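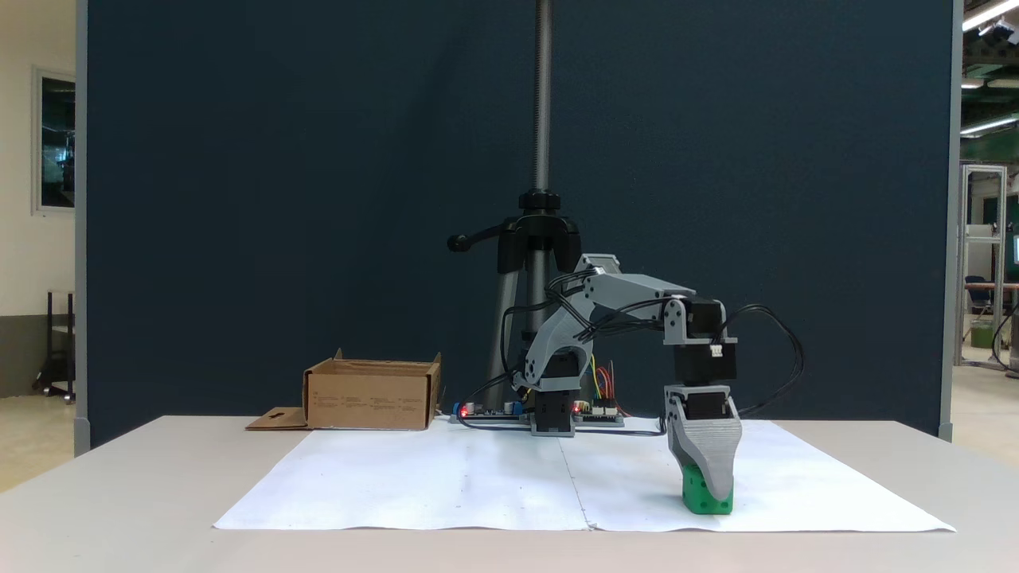

5. Setting Up the Work Area

This section covers the Skasgate table, the backdrop panel, the paper surface and the Brutum stand. Complete Section 4 (Unpacking and Parts Check) before you start. Keep the small cardboard box that the clamp and hardware came in. You will use it in 5.6.

Two people are needed for the panel. Everything else can be done by one person.

You will need:

Table with white top
Navy panel
Two gray posts with feet
Post bolts, washers and plastic caps (hardware bag 489)
Brutum stand with threaded rod and clamp head
Lò paper, white, one folded sheet
Low-tack tape (not supplied)
Level (not supplied)
Soft cloth

5.1 Choosing a place

1. Pick a spot on a hard, level floor. Carpet tile is acceptable. Deep carpet is not, and the post feet will lean on it.

2. Leave 23 inches of clear floor between the back edge of the table and the panel. The stand goes in this space.

3. Check where the windows are. A window beside the panel is fine. A window directly behind the people working at the table will throw their shadows onto the paper, and you will be moving everything again by late afternoon.

4. Find the nearest wall outlet and plan the cable route now. Cables should come to the table from the back or from one side, never across the floor in front.

Note: If the room has a radiator or a floor vent, stay clear of it. Warm air lifts the edges of the paper.

CAUTION: Do not set up the panel in a doorway or in front of an exit, even for a short time.

5.2 Table

1. Stand the table on its legs in the chosen place. Lift it to move it. Dragging it loosens the feet.

2. Place the level on the top, first from side to side and then from front to back.

3. Turn the adjustable foot at the low corner until the bubble is centered. Check both directions again.

4. Press down on each corner in turn. If the table rocks, go back to step 3.

5. Wipe the top with a soft cloth and plain water, then let it dry. Remove any tape left from earlier work, including the adhesive. A fingernail or a plastic scraper will do it. Metal scrapers mark the white finish and the marks do not come out.

Note: The front edge of the table is the one with the Irnthorpe label on its underside.

5.3 Panel and posts

The panel hangs between the two posts and does not touch the floor. Each post has a row of holes on its inner face. Use the same hole on both sides.

1. Lay both posts on the floor with the holes facing each other.

2. Fit a foot to each post. Tighten the foot bolts fully.

3. Lay the panel face down on a clean blanket between the posts. The matte side is the face.

4. Line up the panel brackets with the chosen holes and push the bolts through from the outside. Add a washer and a nut to each and tighten them finger-tight only.

5. With one person at each post, raise the panel to the upright position. Keep your hands on the posts. Do not lift by the panel itself.

6. Walk the assembly into place behind the table. The panel should be parallel to the back edge of the table.

7. Tighten the bracket bolts, working from the bottom up.

8. Press the plastic caps onto the bolt ends.

CAUTION: Pinch hazard. Keep fingers away from the gap between panel and post while the bolts are being tightened.

CAUTION: The panel can tip if it is pulled from the top. Do not hang bags, coats or lamps on it.

Note: Dark panels show dust and handprints. Brush the face with a dry, soft brush. If you have to use water, wipe the entire face, or a patch will show where you cleaned.

If the panel bows in the middle, loosen the bracket bolts on one side by half a turn, let it settle, and tighten them again.

5.4 Stand and clamp

The Brutum stand is a tripod with a threaded rod and a clamp head. The clamp slides over the rod and is held by a knob with a side handle.

1. Open the tripod legs until the center brace is flat. A half-open tripod will fold under load.

2. Set the stand behind the table, in the space you left in 5.1. One leg should point straight at the panel.

3. Screw the rod into the top of the stand. Turn it by hand until it stops, then a quarter turn more.

4. Slide the clamp head onto the rod and bring it to the height you want.

5. Turn the handle clockwise to lock the clamp. Pull down on it gently to check.

6. Turn the clamp so that the handle points to one side, left or right, whichever you can reach without leaning over the table.

7. Push the stand lightly from each side. If a leg lifts, widen the legs or move the stand closer to the center of the table.

The clamp holds up to 5 pounds with the rod vertical. Do not use it with the rod at an angle.

CAUTION: Always hold whatever is in the clamp with your free hand before you loosen the handle. The clamp releases in less than one turn.

CAUTION: The rod is tall and hard to see against the dark panel. Cover the top end with the rubber tip supplied whenever the stand is in use.

Note: Threads collect grit. If the clamp is stiff, take it off and run a dry toothbrush along the rod. Do not oil it. Oil will find its way onto the paper.

5.5 Paper surface

The Lò sheet is packed folded and will have a crease down the middle. The crease does no harm to the sheet and flattens somewhat with use. You can speed this up by laying the sheet crease side up under a stack of heavy books overnight.

1. Wash and dry your hands.

2. Unfold the sheet on the table. Place it toward the front, with the crease running from front to back.

3. Slide the sheet until it covers the part of the table where you will be working. The back of the table can stay bare. Heavy items, cable connections and anything with rubber feet belong on the bare part.

4. Smooth the sheet from the crease outward with the flat of your hand.

5. Tape the two back corners first, then pull gently and tape the front ones. Do not stretch the paper. A sheet that is pulled tight in dry weather will ripple in August.

6. Look along the front edge from the side. A slight wave is normal. If the edge lifts enough to catch a sleeve, add a strip of tape at the high point.

Note: Small blocks and other light pieces can be set directly on the paper. If their place matters, mark the corners lightly in pencil. Ink shows through and cannot be removed.

Note: The smooth side and the slightly rough side are both white. Either may face up. Turn the sheet over when the first side is worn, then replace it. Replacement sheets come singly or by the roll.

To store a used sheet, fold it along the original crease. Rolling is better if you have the space.

5.6 Box for small parts

The hardware box doubles as a tray for loose pieces and saves a good deal of searching.

1. Stand the box on the left side of the table if you are right-handed, or on the right side if you are left-handed.

2. Fold all the flaps outward and press them down along the crease so they stay open. They may be cut off, but a box without flaps loses its shape sooner.

3. Keep any loose cardboard inserts. A flat piece makes a good base for tape, pencils or a wet cup.

4. Do not fill the box above the rim.

CAUTION: Do not put anything hot or still connected to power in a cardboard box.

5.7 Light

Room light is enough for most work at the table. If you add a lamp, use one with a diffuser, 3,000 lumens at most, and place it outside one of the posts, facing the table. Bare bulbs make a hard shine on the white top and show every fold in the paper.

Turn the lamp on and look at the table from where you will sit or stand. If the stand throws a shadow across the paper, move the lamp to the other side. Moving the stand means checking it again as in 5.4.

5.8 Cables on the table

1. Bring each cable in from the back edge.

2. Leave enough slack that nothing pulls tight when you move an item across the paper.

3. Tape cables down on the bare part of the table. Tape tears the paper when it is lifted in a hurry.

4. Keep the space between the stand legs clear.

5.9 Checks before use

Table does not rock.
Post feet are flat on the floor.
Caps are on all bracket bolts.
Clamp handle is locked.
Rubber tip is on the rod.
Paper is taped at all corners.
Floor in front of the table is clear.

Repeat these checks each time the table or the panel has been moved, and once a month if they stay in place.

5.10 Taking it down

Work in reverse order. Clear the table, lift the tape slowly at a low angle, and fold or roll the paper before you touch the stand. Take the clamp off the rod before unscrewing the rod. Lower the panel with two people and store it flat or on its long edge, face to the wall. Put the bolts, washers and caps back in bag 489 and tape the bag to one of the posts.

For cleaning and replacement parts, see Section 6.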